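Laundry > Washers and Dryers > Small Habits

December 26, 2025
By Pludik

My laundry corner in Linwood is small, and for the first year I did everything wrong in it. I used too much soap, I closed the door right after the wash, and my towels smelled like a cellar. After 746 loads (I keep a notebook by the soap) I have some habits which I can recommend.

Use less detergent than the cap suggests. For a normal load with soft water, half is enough. If you see foam on the glass at the last rinse, take even less next time.

Wipe the rubber ring of a front loader with a dry cloth, also inside the fold. Coins and hair pins like to stay there. Then leave the door open a little — two fingers wide is fine. 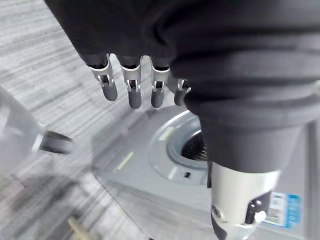
Gray appliance with a round opening, on a pale gray floor.

Clean the drain filter every 4 months. Put a flat baking dish under it first and open the cap slowly. I do mine in February, before the season of muddy pants, and count from there.

Check that the machine stands level. Push on each corner of the top. If it rocks, turn the foot on that corner until the movement stops, then tighten the lock nut. A machine on carpet should be checked more often, as the carpet gets pressed down with time.
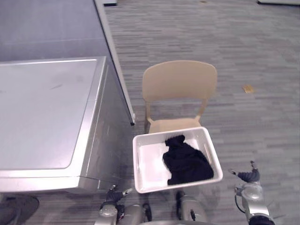 Can I put vinegar in every wash?
Better not. Vinegar can make rubber parts hard after many washes. I run one hot empty cycle with a washer cleaner each month and leave the vinegar in the kitchen.

Dark knits need some more patience. Turn them inside out, wash cold, and never fill the drum more than half. Dry them flat on a towel and pull the cuffs into shape with your hands while they are damp. 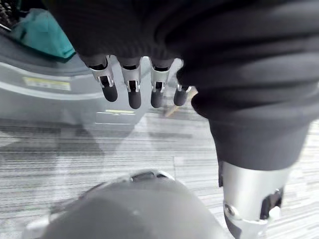 Black ribbed knit at the cuff.

For lint on black clothes I use a damp rubber glove and stroke in one direction only. It works also on the sofa.

Filed under: Laundry Room, Clothes Care, Appliances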